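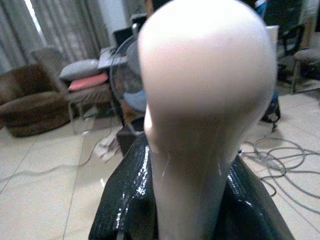 Plurnstead Civics Club, Junior Pages

Does a new government office fix anything?

Before an election, you might hear someone promise a brand new office. It could be for parks, buses or kids. Sounds great! But an office is mostly desks and people, and they all have to be paid.

Say a town has 849 families and opens an office with 20 workers. Who pays them? The families do, through taxes.

So ask two things. What will it do that the old offices can't? And who will check up on it? If the answer is "trust us", keep your hand up and ask again.

Written by Imke Rieger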